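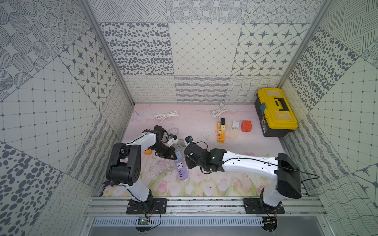

Rima Rizk thinks the shoulder column should be dropped altogether, as most parents measure it over a sweater and the number comes out too wide for a tunic. We kept it for this release. It is marked as optional in the table, and anyone cutting from it should read the notes on shoulders further down.

Praminano Costume Sizing Table

Body measurements for children's costume wear: tunics, tabards, cloaks, bracers and soft helmets. The table was put together for people who sew or cut leather for small wearers and are tired of guessing from T-shirt sizes.

Contents

measurements.csv: the main table, 3,205 rows, one row per fitting
garments.csv: garment codes and the ease we add to each
notes.txt: comments typed in by the fitter, lightly cleaned
patterns/: blank outlines to print and redraw, no grading applied

Columns in measurements.csv

fit_id: a plain number with no meaning outside this table
age_years: age at fitting, whole years, rounded down
height, chest, waist, back_length: inches
head: inches, taken just above the eyebrows
wrist, forearm: inches, right arm unless the notes say otherwise
shoulder: inches, optional, often blank
garment: code from garments.csv
fit_result: good, tight, loose or returned

A child who came back for a second garment has a second row. There is no column linking the two, and we don't plan to add one.

Where the numbers come from

Most rows are from fittings at the Kestthorpe shop. The rest were mailed in by customers on the printed order form, and these have the word "form" at the start of the note. Form rows are less steady than shop rows. Back length is the worst of them, because people start the tape at different points on the neck.
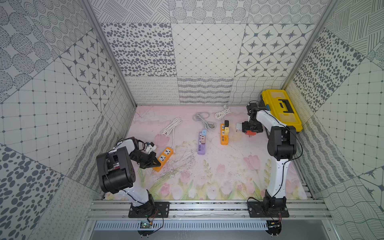
Jihad Tannous went through the form rows and blanked any back length that could not be right for the height given. The row itself stays in the table. If you need complete rows only, filter on back_length first.

Shoulders

Measured from the bony point on one side to the same point on the other, across the back. For cloaks the shoulder number hardly matters and can be ignored. For leather shoulder pieces it matters a lot, and we suggest measuring again before cutting. Veg-tan will not forgive an inch.

Ease

garments.csv lists the ease we use in our own shop. Tunics get 2 inches at the chest. Padded tabards get more, and the exact amount depends on the batting, so the ease column for those is a starting point. Bracers get none, as the lacing takes up the difference. Suha Sayegh cuts hers with a wider lacing gap so they last the child another season, and that version is in the patterns folder under bracer_wide.

Known problems

Ages over 9 are thin. Older children tend to order from the adult range and never show up here.

Head sizes from September fittings were taken over a knit cap. They are flagged in the notes and should not be mixed with the others for helmet work.

Garment code HD was used for both hoods and soft helmets in the early rows. Fouad Hamdan split most of them by reading the notes. Over 20 rows could not be settled and carry the code HDX.
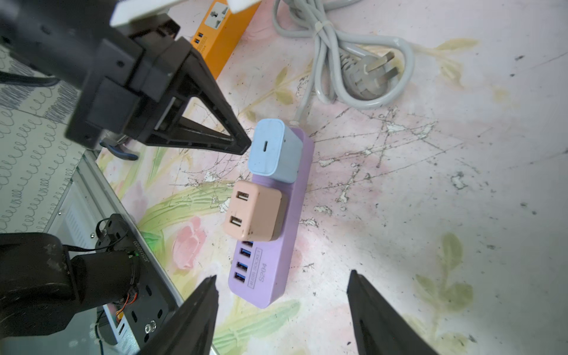
Wrist and forearm were swapped in one batch of forms. We switched them back wherever the wrist came out larger than the forearm. If you find one we missed, send the fit_id and we will fix it in the next release.

Privacy

No names, addresses or order numbers are included. Notes that mentioned a school or a sibling were cut down or removed.

Use

Free for home and small shop use. Please don't resell the outlines as finished patterns. If you publish a pattern graded from this table, a line naming the Praminano table is enough credit.

Corrections

Email is best. Oratile Rampersad reads the mailbox on Sunday and answers then. Include the fit_id, the column and what you think the value should be. New measurements are welcome too, on the order form or in a spreadsheet with the same column names, in inches.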